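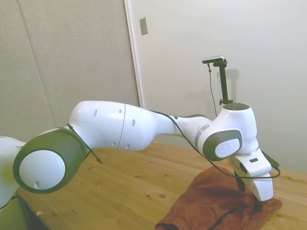
Rust-brown and rumpled on the pale wooden table, first thing up for folding.

Thursday, October 2, 2025

Shorts weather at last! I had the back door open all morning and the whole place smelled of cut grass from the oval, and I decided that was it, winter was over and the clothes were getting swapped. I've been putting this off since the first warm weekend. I've been getting dressed out of a tub on the bedroom floor for ages, and yesterday I wore a T-shirt with the creases of last May still in it, right across the front, like a road map.

So, tea first, then the tub. I really do like this job once it's going. You forget what you own. There was the striped shirt I was convinced I'd left at the motel in Reddale, and the linen trousers I bought at the Hotmont market and have worn once (to a lunch, where I spilt beetroot on them, though it did come out in the end), and at the very bottom the rust-coloured shorts, which I think are the best thing I bought last summer. They came off the sale rack at Moges. I wasn't even looking for shorts, I'd gone in for socks.

What a colour though. In the shop I thought they were brown. Outside in the sun they go nearly orange, and by the evening they're brown again. They go with everything I have that's navy or white, which is most of it.

The trouble with them is that they will not stay folded. It's that light sporty fabric with a bit of a shine on it, and it slides. I fold them in half, they look very smart, I turn round to get the next thing and they've relaxed. Cotton does what it's told. I can do a stack of tea towels with my eyes shut, but one pair of these and I'm at it for ten minutes muttering.

I tried doing it on the bed first and that was hopeless, the doona is too soft and everything sinks. A table is so much better for it. You get a hard flat surface to smooth against, you don't have to bend, and you can see which way round things are before you start. 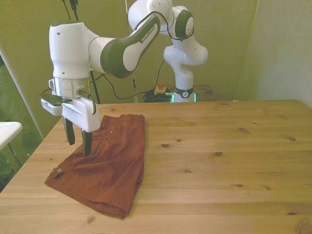 So my method, for what it's worth, and mostly so I remember it next year. Waistband at the top, away from me. Find the pocket and push it flat from the outside, or there's a lump in the middle forever. Then one leg over the other, and tuck in the pointy bit at the crotch so you've got more or less a rectangle. Then up from the hem. I used to go down from the waist and it always sprang open, so hem first now, in thirds, and the waistband ends up on the outside where the elastic holds the rest down a bit. It isn't perfect. The hems on this pair like to roll at the edge and you have to run your thumb along them before you do anything else, and if you forget, you may as well start over. I forgot twice.

I had the radio on for all of this, a long program about lighthouses, very soothing, and I missed the end of it when the phone rang. It was the bag people, Nistenura, to say my order's been delayed again. I'd been hoping to have it for the weekend away. It's 41 litres, which sounds enormous until you put a pair of boots in it. So it'll be the old blue one again with the dodgy zip. Oh well. I've driven the whole 519 kilometres to Reddale with that zip half open before and nothing fell out.

The weekend is really why the shorts had to be dealt with today. I'm only taking 2 pairs, these and the old khaki ones, and I want them packed properly for once and not stuffed down the side with the chargers. Last time I got there and everything I owned looked as if I'd slept in it, and the iron in the room had a brown mark on the bottom that I wasn't going anywhere near.

Had lunch at some point. Cheese on toast, the last of the good chutney. Must get more, and also mothballs, or cedar, or whatever you're meant to use now. The jumpers are all in the tub waiting and I don't want to put the lid on until I've got something in there with them. One of the grey ones has a hole at the cuff already, and I can't tell if it's a moth or just me, I do chew that sleeve when I'm reading.

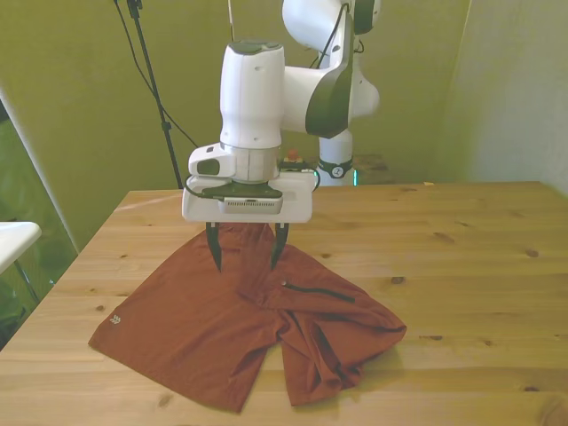
Is it worth folding shorts at all when you could hang them? In a big wardrobe I'd hang them, but in mine the rail is full of coats and a drawer of folded ones takes up hardly any space.

I did think about rolling, too. I rolled everything last year after reading about it somewhere, and it was lovely for a week. You could see all the colours at once, like a box of crayons. Then I'd pull one out in a hurry and the ones on either side would unroll in sympathy, and by Christmas it was just a drawer full of clothes. Rolling's still good for the bag, I think. The khaki ones are a thick old drill cotton and they roll up like a sausage and stay there. The rust ones I'm going to lay flat on the very top, over the shirts, just before I do up the zip – or half do it up.

Drawers, then, as of this afternoon: top one is socks and smalls, same as ever. Second is T-shirts, standing on their edges, which I am very pleased with. Third is shorts and the swimmers. Bottom one is still a disgrace and has a torch in it, and some wrapping paper, and I shut it again.

The tub is in the hall with no lid on, and I'll trip over it tonight. I kept one jumper out, the green one, in case it turns cold again at the coast. It probably will. I'll check the forecast after tea and water the tomatoes, they were looking a bit sorry for themselves by four o'clock.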